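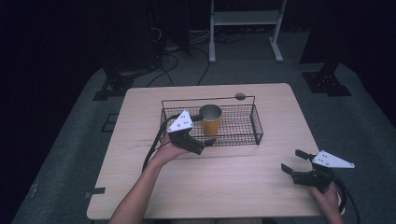 Maham Malik keeps every cup she owns in baskets now, and she wants the shelf people to know she isn't going back.

November. By Lâm Võ

Wire mesh, mostly. Low sides, a handle over the top. You grab the lot and go, table to sink, sink to porch. Crumbs drop through, so shake it outside. She bought her first at a yard sale in Zemville, paid too much, used it for mail. Then cups. Then everything.

Metal-lined cups do well in them, no chips. Glass, less so. Put a dish towel down first. Tall ones in the middle or the hole thing tips when you lift. Black wire hides scuffs, pale table shows off the color. An orange cup looks good in one. So does a lemon.

Prices: the Bridenance tray runs $39, the Elham one $41 with a nicer knob. Check the handle swings all the way down before you pay. Mine dosen't.

Get our home letter by email. Unsubscribe any time.

Comments (3)

porchlight: got the Elham, knob came off in a week. glued it

Chaudhry: Do they rust? Mine lives by the sink

Dee R.: dry it upside down, mines fine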